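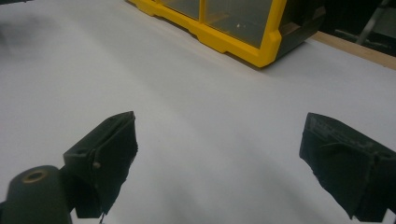
Do we have to live in the ward to sign the Flarlow nomination petition?
Anyone on the municipal roll can sign, whichever ward they live in.

Filed under: Local Races | List Archive

Home – Threads – Older – Newer

Hi all,

Jenő Antal wrote:
> The clerk wants 401 valid signatures for the Noltora
> council seat. Are we even close? I've lost track
> since September.

Close? We're over! The tally last night was 1154, and even if the clerk's office tosses more than half for bad addresses (they were brutal with the Nisano slate) we still clear it. I'm thrilled – people were stopping me outside the rink to ask where they could sign.

Next up is the all-candidates debate at the Magyar hall. Eight candidates, three minutes each, then questions from the floor. Please come, bring a neighbour, and wear whatever colour you like except the incumbent's green!

Lawn signs are in my garage. Message me off-list for the address.

Comments

rinkside: Signed twice by accident, sorry. Strike the second one.

Marg T.: Is the hall parking lot plowed?

oldwardfour: Still undecided, but I'll be at the debate.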